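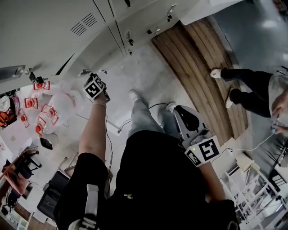
周日 下午 手持夹爪采集,第16组

今天总算逮到它了!右手轨迹跳变的毛病折腾了这么久,终于能稳定复现,心情大好,趁热记下来。

现象:回放第9条的时候,右手位姿突然横着飞出去一截,下一帧又飞回来,左手全程很干净。夹爪开合读数正常,状态灯一直是绿的,录的人完全没感觉。Firix 那边也不报错,文件照样存,要不是顺手拉了一下曲线,这条就混进训练集了。

一开始怀疑标记板没识别好,大的那块和旁边小的那块抢 ID。把小的遮掉重录,照跳。换了 Agudelo 的旧标定文件,还是跳,而且跳得更漂亮……

后来把时间戳打出来看,右手这一路在第1574帧之后断了275毫秒,然后一口气补进来一堆旧数据。对齐脚本不检查间隔,直接拿旧位姿插值,轨迹自然就飞了。接着去晃线:两只手垂在身侧不动,只轻轻拨右边夹爪的线尾,一拨一个准!拨左边怎么都没事。所以是两个问题叠在一起:接头松,脚本又太老实。

还有件安全上的事要写。线拖在地上,就在脚边,转身时我踩到过一次,夹爪被拽了一下,幸好没脱手。木板台那边有高低,两个人挨着站,线再一绕,真会绊人。下次先把线理好固定住再开录,旁边的人别站进线圈里。

已改:对齐脚本加了间隔检查,超限整条标红,不再插值。拿坏的那条试过,当场标出来,太爽了。

没做完:
右边接头要换,Endton 的备件还没到,到之前右手这只先别用来录正式数据。
Bodovlow 任务八月录的那批要全部重扫一遍,估计也有中招的。
左边的线顺便也查一下,现在没事不等于以后没事。

脚本在老目录,谁先用谁先骂,有问题写在这页下面。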